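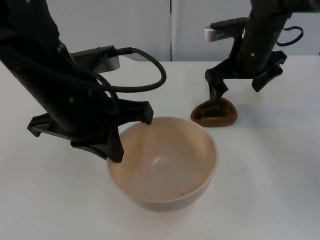

Why does the Hason scoreboard feed show the wrong halftime score for the Nurcombe game?
The feed posted the second-quarter safety twice, once from the press box and once from the sideline tablet.

Ticket 2749, reopened 2020-06-12
Status: waiting on vendor

Vendor says the May patch fixed double posting. I doubt it. Replayed the Nurcombe file on the patched build and got 18-7 at the half again. Paper book has 16-7.

Tried: clearing the play cache, no change. Tried: raising the sync delay to 120 seconds. Score came out right, but the Lukach game then lost a field goal, so I put it back.

Vendor now blames our stadium wifi. The replay ran on a wired desk machine. Asked for their server log, lines 444 on.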